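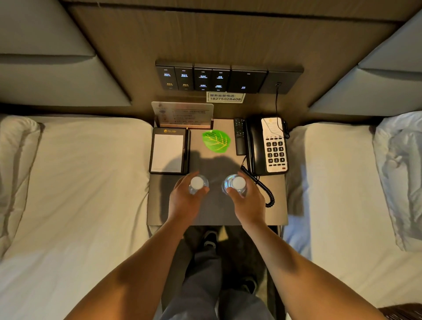
How long should one recorded episode be?

Long enough to hold one whole chore from first reach to last let-go, and no longer. In our hotel room set most episodes run well under 50 seconds, and the training script drops anything past 74.

Section 4. Recording and cutting the room-tidying episodes

Okay, so by now you've got Sostico installed and your head camera talking to it (go back to Section 3 if the preview is still black). This is the part I like best, because you finally get to pick things up! The method we call Prika learns from a person's own two hands, seen from head height, and then maps those hand paths onto a two-arm robot. It's only as good as the clips you feed it, so take your time with these steps.

1. Pick one chore and write it as a single plain sentence. I use things like "move the two water bottles from the nightstand to the basket." If you need the word "then" more than once, split it up.

2. Open a new session in Sostico and paste the sentence into the Task box. Press Save before you press Record - the program will let you do it the other way, and then your clip has no name.

3. Stand where you'd naturally stand and look at the thing you're about to touch. Hold still for a moment with both hands in view. The hand tracker uses that to get its bearings.

4. Do the chore at an easy pace. Look where your hands are going, the same as you would at home.

Note: Sleeves up, please. The tracker finds the wrist much more reliably on a bare forearm, and our worst batch by far was the one I recorded in December in a big sweater.

5. If you fumble something, keep going and fix it. We keep those clips under the "recovery" tag, and they helped more than I expected (more on that in a minute).
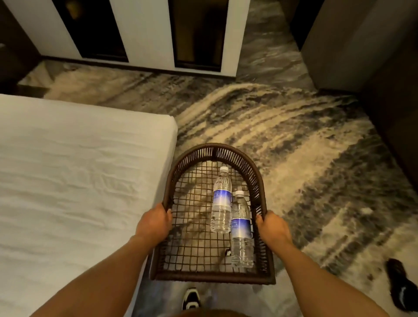 6. When the chore is done, bring your hands back into view, hold still again, and stop the recording.

7. Go to the Cut tab. Drag the start marker to just before the first reach and the end marker to just after the last release. Check the sentence one more time and press Keep.

Caution: Don't cut out the pauses in the middle. I did that for a whole afternoon thinking I was being helpful, and the model learned to jerk from one grab to the next. All of those had to be redone.

How many clips do you need? For our last run we kept 992 episodes, and we trained a second model on only 600 of them to see what we'd lose. The smaller model did nearly as well on single-hand chores. Where it fell behind was anything with both hands working together, like holding a carrier level while walking, and it fell behind even more when we took the recovery clips out. So if you're short on time, I'd spend it on two-handed chores and leave the easy pick-and-place ones for later.

Note: Clear things are still hard. Plastic bottles and acrylic stands confuse the depth estimate, and the Wanigasekara filter (Settings, Depth, third checkbox) smooths that out a bit. Turn it on before you record - it can't be applied to old sessions yet.

8. Export the kept episodes to the Grerent folder. A green bar means the upload check passed. With a yellow bar, open the log and look for the clip with the missing task sentence, fix it, and export again.

Training settings are in Section 5.

Section last updated July 25, 2026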